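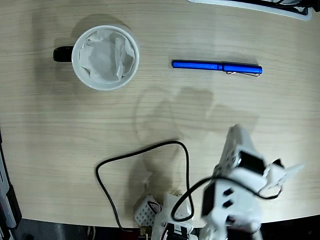 **Speaker notes – Shared desks: end-of-day reset**
Staff briefing, Naltbridge office, June. Presenter: Efren Gatchalian, Workplace Services.

*Slide 1. Welcome*

Good morning, and thank you for making the time. The session will run until 10:30, with questions taken as we go. Colleagues joining from the Drillard office, please keep your microphones muted until the discussion.

The purpose today is to explain the new desk reset standard, which applies to all shared tables on both floors. It replaces the clear desk notice in the staff handbook.

*Slide 2. Why the standard has changed*

Naltbridge now has 165 staff and 100 shared places. On most mornings a person sits down at a table that a colleague used the day before. The matters raised with us are seldom serious. They concern small things: a mug left overnight, a used tissue, a pen of unknown ownership, a charging cable.

(Pause. Ask for a show of hands: who has moved another person's mug this month?)

Over the past year the service desk logged 742 requests related to shared tables. More than half were closed by someone simply picking an item up and putting it where it belonged. That work fell mainly to Jui-lin Hsu and the evening team, and I would like to record our thanks to them.

*Slide 3. Mugs and tissues*

Mugs go back to the kitchen on the same floor before you leave. Please empty them first. A tissue pushed down into a mug goes through the dishwasher with it, and the filter has been blocked twice this quarter. Tissues belong in the general waste bin beside the printer – the paper recycling stream does not accept them.

Personal mugs may be kept in your locker.

*Slide 4. Pens and markers*
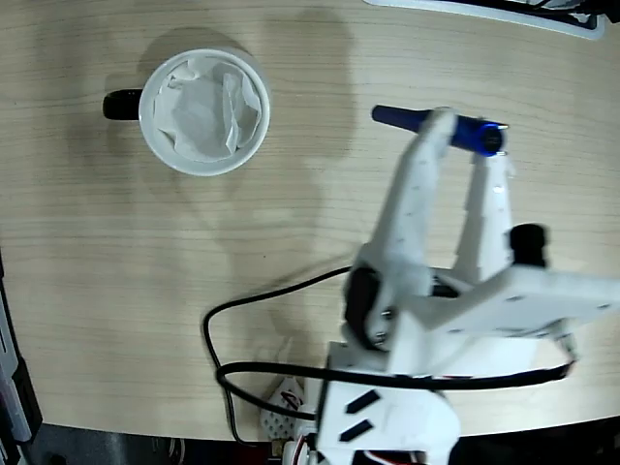
Genivaldo Frota has asked whether a pen left on a table should be treated as lost property, given that most of them come from the supply cupboard in the first place. The answer is no. An unmarked pen or marker goes into the tray at the end of each bank of desks, and anyone may use it. Lost property is for items with a name on them or of some value. Please check that the cap is on. A marker put away without it will be thrown out by Friday's standards or anybody's, and the wood is difficult to clean.

(If asked about whiteboard markers: they stay with the whiteboard.)

*Slide 5. Cables*

Fixed cables remain where they are. Loose charging cables should be coiled and returned to the drawer under the table. Please do not unplug anything you did not plug in yourself. If a cable is in your way, contact the service desk.

*Slide 6. Wiping down*

Use the Flulus wipes supplied at each bank. One wipe per table is enough. Work along the grain and include the front edge, where hands and sleeves rest. Do not use kitchen spray on the wood.

*Slide 7. Dates and contacts*

The standard begins at both offices at the start of next month. For the first 2 weeks, reminders will be given in person only. Amado Belmonte is the contact for Naltbridge and Kevin Bermúdez for Drillard. Requests for extra trays or bins should go through the Rao booking page, under "Furniture and fittings".

(Leave this slide up during questions. Printed copies are by the door.)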